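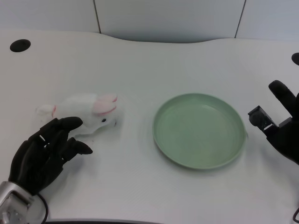 Plush rabbit and green plate on the work table, with the hands of the Flina robot on either side.

PLILINE STUDENT ROBOTICS CLUB
Minutes of the Regular Meeting
Aug 20, 2024

Presiding: Jasper Dierckx, Club President
Present: 15 members, one faculty advisor
Location: Robotics Laboratory, Jacobs Building

1. Call to Order
The president called the meeting to order. The agenda was adopted without change.

2. Approval of Previous Minutes
The minutes of the previous meeting were approved with one correction. Under item 5, "Trinach Cup" should read "Trinach Challenge."

3. Report of the Manipulation Team
The team reported on preparation for the Trinach Challenge, soft object category. The task requires the robot to pick up a plush toy and set it on a plate without pushing the plate out of position. The team has been practicing with the white rabbit and the pale green plate, using both hands of the Flina robot.

The team has recorded 72 practice runs to date. Members noted that results are less consistent when the rabbit is placed on its side with its head toward the plate. The left index finger tends to slide under the fur before the thumb closes. Two changes were proposed: a wider opening of the left thumb at the start of the grasp, and a slower approach along the table surface.

A member asked whether the right hand should steady the plate during placement. The advisor stated that the rules permit contact with the rim. After discussion, it was agreed that both methods would be tried before a choice is made.

MOTION: That the team complete 15 further runs with each method and present the results at the next meeting. Moved, seconded, and carried.

4. Equipment
The cable at the left wrist is to be checked for wear before each session and the check entered in the lab log. The request for replacement fingertip covers was approved for 2 sets. A request for a second plate was deferred.

5. Laboratory Access
Members were reminded that 2 trained members must be present whenever the arms are powered. Access cards issued before April must be renewed at the department office.

6. New Members
Orientation for new members will be held in 3 sessions. The president will post the sign-up sheet outside the laboratory.

7. Action Items
Manipulation team: practice runs and written results.
J. Dierckx: order for fingertip covers; orientation sign-up sheet.
Faculty advisor: written confirmation of the rule on rim contact.

8. Adjournment
There being no further business, the meeting was adjourned.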